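Packers and counter hands wanted — Piltow Tea & Spice

Start asap. Casual to begin, could turn permanent part time for the right person. 16 hours a week, mostly mornings, a bit more in the lead up to Christmas.

We're a small shop with a packing room out the back. Loose tea, whole spices, some dried fruit. Wholesale orders go to Stanaris and a handful of cafes, the rest is over the counter.

What you'd be doing
Weighing and bagging. Labels on straight please. Serving customers, making the odd pot for tastings, sweeping up. Unpacking deliveries when the truck comes — cartons are up to 8 kilos so you need to be ok with lifting.

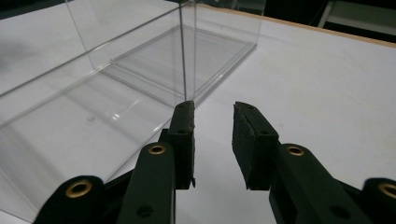
Training is paid. Takes most people two shifts to get the hang of the scales and the till, longer to learn the teas. We stock nearly 101 lines so no one expects you to know them all in the first week.

What we're after
Clean hands, decent handwriting, on time. Retail or kitchen experience handy but not essential. A food handling certificate is a plus, we'll pay for the course if you havent got one. Some Vietnamese would be a real help, as plenty of our regulars come over from the Thái grocery next door.

No strong perfume or aftershave on shift, it gets into the tea. If you have a nut allergy ring us first and have a chat, we do pack almonds and cashews.
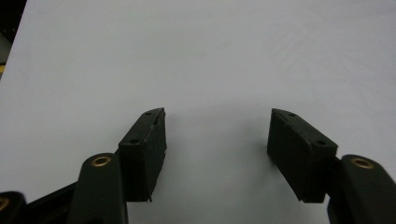
Pay is the award rate plus staff discount and a bag of whatever you like each fortnight. Closed public holidays. Parking in the lane behind Skakudard Hall, or the bus stops on the corner.

To apply
Drop a resume in at the counter, or post it. One page is plenty. Put down which mornings you can't do and the names of 2 referees, at least one from a job. No need for a cover letter.

Aplications close July 3, 2003. Anyone who wrote to us back in May is still on the list — no need to send it all again, just ring and say you're still keen.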